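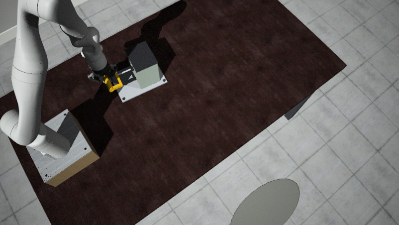
Koster Farcombe Workshop Table

Product code: 2798
Made to order in Clirkcombe

The Farcombe is a heavy fixed-height table for workshops, studios and school craft rooms. It has been in the Koster range longer than any other table we sell, and apart from a change to the feet it is built the same way as the first ones. It is meant for standing work or for use with a high stool.

Top

The top is made from solid beech staves glued side by side, sanded and finished at our workshop. It comes in three finishes: clear oil, dark oil and red-brown stain. The stain is put on by hand with a cloth, so the colour will vary across the surface and from one table to the next. Please don't order the stain if you need two tables to match closely. Clear oil is the better choice for that.

Edges are lightly rounded as standard. Square edges can be had at no extra cost if you want to butt two tables together, but ask for this when you order, as we can't alter a rounded top later.

Frame

The frame is welded steel box section, powder coated in dark grey. The legs bolt to the rails with two bolts at each corner and the whole thing can be taken down with one hex key, supplied. A lower rail runs along the back only, so there is room for feet and stools at the front.

Each leg ends in a screw foot with 20 mm of travel for uneven floors. The older push-in feet are no longer made. If you have a table with these and one has split, we can supply a threaded insert and a new foot, part 1084.
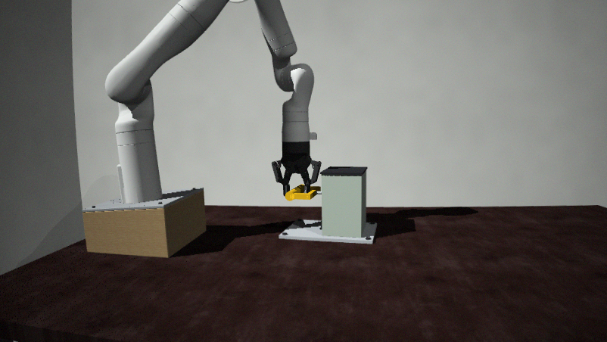

Sizes

Small: 1200 x 750 mm
Medium: 1500 x 750 mm
Large: 1800 x 900 mm
Height, all sizes: 900 mm
Top thickness: 40 mm

Other lengths up to the Large can be made. Send us a drawing or just the figures and we will reply with a price. We don't make the Farcombe in a seated height. The Muriithi desk uses the same top on a lower frame and may suit you better.

Fixing things to the top

Vices, clamps and small machines can be bolted straight through. Drill from the upper face with a backing piece held underneath, and seal the inside of the hole with a little oil or varnish before the bolt goes in. Use wide washers below. Keep holes at least 60 mm from any edge, and check where the cross rails run before you start — they can't be seen from above and will ruin a wood bit.

We can drill the top for you if you send a template with the order.

Care

Wipe with a damp cloth and dry straight away. An oiled top should be oiled again after the first month and then twice a year, or more often in a dry, heated room. Stained tops are sealed with hard wax and need only the wax topped up when the surface starts to look dull.

Hot pans, soldering irons and wet paint tins will all leave marks. On an oiled top most of these can be sanded out. On a stained top sanding will take the colour with it, and a patch is hard to blend, so we suggest doing the whole surface. Small bottles of the stain are kept in stock for this.

Solid wood moves with the seasons. The top is held by slotted brackets to let it do so. Don't replace these with plain screws, and leave a small gap if the table stands against a wall.

Delivery and assembly

Tables are delivered flat on a pallet, in 2 parcels: top and frame. The driver will bring them to the nearest ground-floor door. The Large top needs two people to lift and won't go round a tight stair, so please measure first. Assembly takes less than an hour. Stand the frame up, fit the bolts finger tight, level the feet, then tighten everything before the top goes on.

Orders are usually ready in five weeks. Anything ordered in April tends to take longer, as that is when the school orders come in.

Guarantee

The frame is covered for ten years and the top for five. Cover doesn't extend to marks from heat or water, or to tops that have been left outdoors or in an unheated shed.

Samples and questions

Finish samples are free, up to three per customer. For samples, odd sizes or spare parts, contact Brijesh Bhatia in the sales office between 9 am and 4 pm, and have the product code ready. The code on older tables is stamped under the rear rail.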